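Getting three simulated cameras to agree with each other

I lost most of a week to this one, so I'm writing it down while it's fresh! You've got a two-armed robot in a simulator, one camera looking out over the body and one on each wrist, and your planner keeps sending a gripper somewhere daft. Chances are your camera poses are wrong.
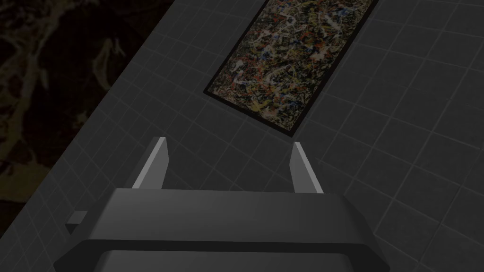
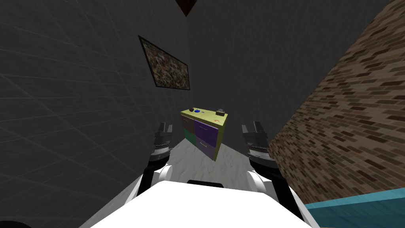
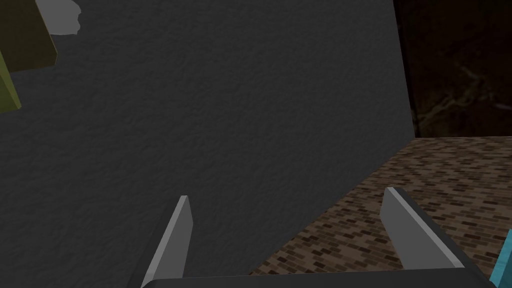 Wrist view, body view, wrist view. The grippers are open in all three.

Hajar Badawi
Perception software, Kernero

Start with the body camera. Both grippers show up in it, and so does the chest of drawers, which makes it the easiest one to trust. Project each fingertip from the joint angles into the picture and draw a dot. If the dots sit on the fingertips, lovely, move on. If they're off by the same amount on both arms, it's the camera pose (mine had a flipped axis, obviously).

Then do the wrist cameras, one at a time. The fingers should stay put in the picture however the arm moves, so save a mask of them once and subtract it before you run any detector. I skipped this and my detector kept finding "furniture" at the bottom of every picture.

Next, check your timestamps. We log joints every 6 milliseconds and pictures far less often, so take the joint reading nearest to each picture. Don't just grab the latest! Salma Fawzy spotted that in my code in July and was very nice about it.

Last thing: a wrist camera close to a big plain surface gives you hardly anything to match on. I set a minimum of 163 features, and below that the planner falls back to the body camera. Up to 2,000 is fine on our machine, and past that it crawls.

The config file for all this is in the Lokport folder, under cameras.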